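4.2 The table, the cloth and the sheet

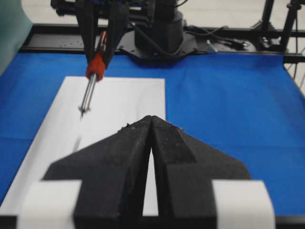 Figure 3. Work surface with blue cloth, white sheet and hand tool.

Before we come to the marks themselves, it seems only fair to say something about the surface they are made on, which took up a good deal more of our time at Oltosthorpe than we had planned for. When we began visiting home craft tables in April, we had a tidy form with a box for the tool, a box for the material and a box for the finished piece, and no box at all for whatever lay underneath. Mared Trevor noticed the gap on the second visit, when she found herself writing notes about tablecloths up the margin. People have strong feelings about what goes under their work, and they will talk about it very happily for as long as you are willing to listen. A plain cloth in a strong colour was by far the most common answer, and Figure 3 gives a good idea of why it is liked: the straight top edge of the white sheet stands out clearly against the bright blue, and the worker can judge whether the paper is lying square without needing to draw a line or fetch a ruler. Several people told us they had settled on blue after trying patterned cloths, on which small offcuts and dropped pieces were forever getting lost.

The cloth does bring its own troubles, and we would not want to pass over them. It wrinkles. In the figure the wrinkles are gentle, with slightly darker folds towards the right, and the sheet has been placed over towards the left half of the table. We saw much the same placing in a good many of the homes we visited, and for a while we took it for a matter of handedness. Trefor Kneath, who went back through all 227 of our table records one wet week, was not persuaded, and neither in the end were the rest of us. Some right-handed people worked to the left and some to the right, and when asked they mostly talked about the cloth, the window or where the teapot usually stood. One lady in Pendthorpe smoothed her cloth outwards with both palms before every new sheet, and was rather surprised to be told she did it.

Shadow was the other matter that kept coming up. A tool held point down over white paper throws a shadow on the very place one wishes to see, and although the shadow in Figure 3 is a faint grey one, even a faint one can be a nuisance when the work is fine. Our visitors' book (a grand name for a Brolico notepad) is full of remarks on lamps. Some people moved the lamp, some moved the chair, and a few turned the paper round and carried on from the other side. We recorded each of these as an adjustment of the surface, following Ellis – though Ellis would, we suspect, have kept the lamp separate – and readers who prefer the narrower definition will find the two sets of figures given side by side in the appendix.

There is also the question of colour on the tool itself. The red collar shown in the figure is easy to find against blue and white alike, while the slender silver shaft below it is a good deal quieter to the eye. People who kept several tools on the table at once told us that they reached for the colour first and checked the point afterwards. We had expected shape to matter more, and our original form, printed in a batch of 300, asked for handle shape in some detail and for handle colour hardly at all. The revised form, of which we used 200, puts this right and leaves 10 lines for the cloth.

We have therefore treated the cloth and the sheet as part of the equipment throughout what follows, and listed them along with the tools in each household's entry. Where a household used newspaper or a tray instead, this is entered in the same column. Bare tables are entered too, with a note of the finish where the owner knew it.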